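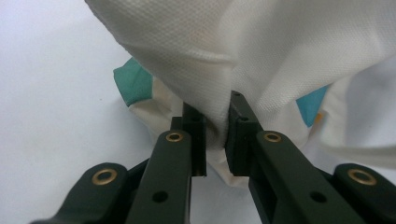

white pique-like fabric with the printed cloth showing underneath

Laundry & Linen > Sorting, folding, storing

bunting_mum
Right, need opinions. The white textured stuff in my pic has that dotty, pique-like weave, and there's a thinner off-white print behind it (you can see a bit of teal and some bright blue poking out). I've got a whole cupboard of this kind of thing from my aunt Brenda Sugden's place and I'm trying to work out how to fold and store it so I don't have to iron every blessed piece again. Do you keep layers together or split them up?

Prutotgate
Split them. Always. Pique holds its shape fine but a thin cotton print will crease if you so much as look at it. I roll my prints around a cardboard tube and fold the heavy whites flat.

kelpie910
Disagree with the tube thing, sorry. I did that for a whole winter and the ends went grubby and curled up. Folded in thirds with a bit of tissue, much better. Is yours lined, bunting_mum, or are they two separate pieces? Can't tell from the photo.

bunting_mum
Two separate pieces! They were washed together. The print is a cot sheet, the white is a bedspread. And the colour on the sheet is lovely, very soft, I'd hate for it to fade.

Gavberg
What's the little orange speck on the right? If that's rust I'd be soaking it before it goes anywhere near a shelf.

bunting_mum
Had a look, it's part of the pattern, phew. There's more of it further down the sheet.

Prutotgate
kelpie910 your tube must have been bare cardboard. You have to cover it with an old pillowcase first. Mine have been up there for 6 years and no grubby ends.

kelpie910
Six years without using them? Might be time for the op shop then!

Prutotgate
Cheeky. They're for the grandkids.

Gavberg
For the bedspread I'd go with a Clido box, the flat one that slides under the bed. Paid 200 for a set of them in February and grumbled the whole way home, but I've been pretty happy. Cotton bag inside, never plastic.

kelpie910
200 dollars for boxes!! A clean old pillowcase does the same job for nothing.

bunting_mum
Ha, I think I'm on team pillowcase for now. Going to do the sheet in thirds with tissue and leave the bedspread flat on the top shelf. Will try one on a tube too, so please don't fight. Does the tissue have to be the acid-free kind?

Gavberg
Yes, the ordinary stuff yellows. Most framing shops sell it by the sheet.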